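동네 소방·치안 간담회 자주 묻는 질문

안녕하세요, 간담회 안내를 맡고 있는 Shiuli Bhattacharjee예요. 메일로 같은 질문이 계속 와서 제가 한 페이지에 몰아 적어 봤어요. 빠진 게 있으면 또 물어봐 주세요!

간담회가 정확히 뭐 하는 자리예요?
Ganitz 소방서랑 파출소 분들이 주민 앞에 앉아서 질문을 받는 자리예요. 강연 같은 건 짧게 하고 나머지는 전부 질의응답이에요. 작년에는 인사말이 너무 길다는 얘기가 많아서(저도 좀 졸았어요) 이번엔 확 줄였습니다.

새 소방서장님도 오시나요?
네, 오세요. Ursina Pfister 서장님이 5월에 취임하셨고 주민들과 만나는 공식 자리는 이번이 처음이에요. 출동 시간이나 인력 충원 얘기를 물어보시려는 분이 많던데, 서장님도 그 부분은 자료를 챙겨 오신다고 했어요.

아무나 갈 수 있어요?
Ganitz에 살거나 여기서 일하시면 다 돼요. 학생도 괜찮고, 아이를 데려오셔도 돼요. 다만 회의실 좌석이 67석이라 늦으면 뒤에 서서 들으셔야 할 수도 있어요.

신청은 어떻게 하나요?
구민센터 1층 안내대에 이름만 적으시면 끝! 전화 신청도 받는데 점심시간에는 제가 자리를 비울 때가 많아요. 오후 3시 이후에 걸어 주시면 제일 잘 받습니다.

질문을 미리 내야 하나요?
꼭 그렇진 않아요. 그래도 숫자가 필요한 질문, 예를 들면 예산이나 신고 건수 같은 건 미리 주시는 게 훨씬 좋아요. 현장에서 바로 답하기 어려운 건 나중에 서면으로 보내 드려요.

특정 사건에 대해 물어봐도 되나요?
수사 중인 사건은 경찰 쪽에서 답을 못 해요. 이건 저한테 화내셔도 어쩔 수가 없어요ㅠㅠ 순찰 노선이나 가로등, 불법 주차 단속 같은 건 얼마든지 물어보셔도 됩니다.

참가비가 있나요?
없어요. 끝나고 나눠 드리는 안전 지도도 무료예요. 지도는 2,000부 찍었으니까 못 오시는 분은 다음 주에 안내대에서 가져가시면 돼요.

주차는요?
센터 주차장은 30분까지 무료인데 간담회가 그것보다는 당연히 길어요. 버스 타고 Nautiyal 정류장에서 내려 걸어오시는 걸 추천해요.

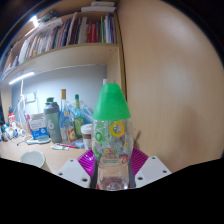
초록색 고깔 모양 뚜껑이 달린 투명한 병

음료나 간식을 가져가도 되나요?
뚜껑 있는 음료는 괜찮아요. 냄새가 강한 음식은 로비에서 드시고 들어와 주세요.

못 가면 내용을 볼 수 있어요?
회의록을 정리해서 센터 누리집에 올려요. 영상은 이번엔 없어요. 작년 녹화본은 소리가 거의 안 들려서 결국 못 올렸거든요. 회의록은 제가 혼자 타자로 치는 거라 며칠 걸리는데, 올라오면 안내대 게시판에도 붙여 둘게요.

다음 간담회는 언제예요?
아직 안 정해졌어요. 가을쯤 한 번 더 하자는 말은 나왔는데 회의실 예약부터 해야 해서, 정해지면 이 페이지를 고쳐 놓을게요.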